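Ticket: Gripper closes late during remote-control demos
Opened by: Harsh Yadav
Assigned to: Sigita Kivi
Opened: Mar 22, 2018
Status: Resolved

Harsh Yadav
When I drive the arm with the hand controller, the gripper lags the trigger. The arm itself follows fine. The task is picking tape rolls off the white tray, and I end up lifting before the fingers have closed. I threw out 23 demos this morning. Restarting the Doden controller made no difference.

Sigita Kivi
Does it happen with the recorder off? Please also send the gripper command rate from the Flutow settings page.

Harsh Yadav
Recorder off, same lag. Arm commands are at 100 Hz, gripper at 50 Hz. 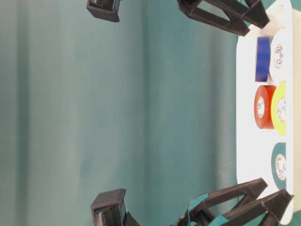 Tried again with the tray left where it was and only the red and yellow rolls as targets. Same result on both. Opening is late too.

Sigita Kivi
The rate is fine. Check the smoothing value under Gripper > Input. It should be 0 for demos.

Harsh Yadav
It was set to 40. Murali Hegde raised it in January when the trigger was noisy. Set it to 0 and restarted Flutow. The fingers now follow the trigger and I can't feel a delay.

Sigita Kivi
Good. Don't mix the earlier demos with the new ones, the gripper timing won't match. I'll add the smoothing value to the session header so it shows up in playback.

Harsh Yadav
Old ones moved to a separate folder. OK to close.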